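4. Tabletop chores in simulation

4.1 Choice of tasks

Claims that general-purpose arms are ready for domestic and shop-floor use rest largely on demonstrations selected by their authors. The Flukau task set was drawn up to permit a more sober reading. It comprises 12 chores that a kitchen assistant or a shelf stocker would regard as trivial, among them setting a bottle on a marked spot, closing a drawer, and turning a cup the right way up. Each chore is attempted 200 times per control policy, with the starting position of the object varied between attempts. No policy is given a second try within an attempt.

Two policies are compared. Stunama is trained only on simulated data, whereas Amin is trained on simulated data and then adjusted using recordings made in June at the Clotar test kitchen. Both receive the same camera views and the same written instruction.

4.2 The bottle task

The bottle task is the simplest in the set that requires both a grasp and a controlled release. The arm must take hold of an upright water bottle, lift it clear of the table and set it down on a red-and-white target. An attempt is counted as successful if the bottle is standing and its base covers the centre of the target when the gripper has withdrawn. Sliding or pushing the bottle into place is counted as a failure, as it would be on a crowded worktop.

Most failures under both policies arose at the moment of contact. A small sideways error in the approach is enough for one finger to land on the cap and tip the bottle over. Stunama was affected more often, particularly when the bottle started close to the target and the required movement was short. Errors in placing were fewer, and were generally within 3 cm of the permitted area.
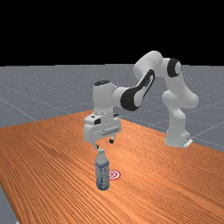 Figure 5. The bottle task in simulation. The gripper is above the bottle with its fingers apart; the target lies beside the bottle on the tabletop.

4.3 Limits of the comparison

The simulated bottle is treated as a rigid body of fixed weight. A part-filled bottle in a real kitchen shifts its balance when lifted, and a thin wall gives way under the fingers. Results on this task should therefore be read as an upper limit on what either policy would achieve at Clotar. Chores involving cloth or liquids were left out of the set and are discussed in the next section.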